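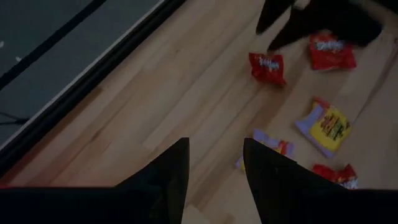

4/21/22

Packets all day. Did the Plimon fingers in the morning and the Gridon fingers after lunch, same arm, same wrist camera, same stretch of floor. The idea was to change one thing only and I mostly kept to it. I did bump the camera mount when I swapped the fingers and had to redo the calibration, so the two halves aren't as clean as I wanted.

40 picks with each set. Plimon dropped 4. Gridon dropped 2, but it was slower going down and twice it stopped above the floor and waited for me to clear a force warning. I didn't count those as drops. Maybe I should have a separate column for them. Wrote it in the margin for now.

The small candy packets are harder than the boxes we did in December. A box has sides. A packet lying flat gives you an edge and not much else, and if the tips come in a little high they close on air. The crumpled ones are easier, there's a corner standing up to grab. I had been thinking of the crumpled ones as the bad cases and it's the other way around. The Skittles packets get found right away, red on pale boards. The pale purple and white one gets missed by the detector when a finger is over part of it, which happens a lot at the end of the approach. By then the arm is committed anyway, so I don't know how much it matters.

Pointed tips are good for getting under an edge. They are bad on the floor seams. Once the left Plimon tip caught in a gap between boards and the whole arm shuddered. No damage that I could find. I raised the floor height in the config a hair and it didn't happen again, but I think that's also where two of the drops came from.

The Venckus controller behaved. I ran it 171 minutes without a restart, which is longer than I ever got out of the Flamgate. The Flamgate has the nicer screen and I still like its logging better. The Venckus log puts gripper width and arm position in separate files with separate clocks, and I spent an hour after dinner lining them up by hand. Need a script for that before the next round.

Light was low by the end. I left the overhead off because of the glare we got on the wrappers last time, and the camera did fine with it, a bit blurry when moving. Some printing on the packets can't be read at that point but the colors hold up. I'd like to do the same picks again with the lamp on and see if the numbers move at all.

Leaning toward Gridon for now, only by a little. Two drops' difference isn't much to go on. Want to try it with the soft pads before I say anything in the report.

To do: pads, script for the logs, tighten the camera mount (the lower screw backs out), order more packets. Left knee sore from kneeling on the floor. Bring the cushion.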